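Plumard Opens Side-by-Side Trial of Hand-Held Grippers

14 shares | 2 comments

PLESEDO, 2023-02-02. Plumard has started a comparison trial of hand-held grippers and the cameras used with them, working with the Flakitz tooling group. The trial looks at how well each setup performs when a person, instead of a robot arm, carries the tool through everyday tasks.

Operators work in a shared room fitted out with tables, shelving and a refrigerator. Several people are in the room at the same time, so each setup has to cope with other people moving through the view. One camera position under review is on the gripper itself, looking out over the housing. Its wide view takes in much of the room, with strong bending toward the edges. 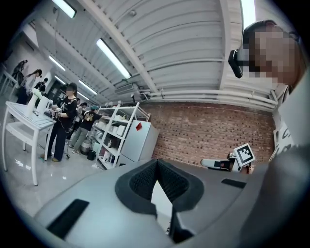 What the Trial Covers

Plumard will compare 2 camera positions, one on the gripper and one on the head. Each operator repeats the same set of table and shelf tasks with both. The full plan calls for 837 recorded runs, of which 107 were finished before this announcement. A run counts as finished only when the recordings from both positions can be lined up in time.

The grippers carry square black-and-white markers, which software uses to work out the position of each tool. Testers will note when a marker is lost from view, how long it stays lost, and whether the operator had to change grip to bring it back. Comfort is scored separately on a short form after each session.

The head position gives a view of both hands at work and of the table ahead.

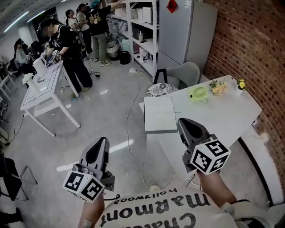
Two hand-held grippers with marker cubes, held near a table in the trial room.

Rezaei, which supplies the recording software, will process the files and return the results to Plumard for review. The same settings will be used for all runs so that the scores can be compared directly.

Plumard plans to publish its findings in August. The report will include the task list, the scoring form and the results for each camera position. Copies can be requested from the Plumard press office in Plesedo.

Share this release | 2 comments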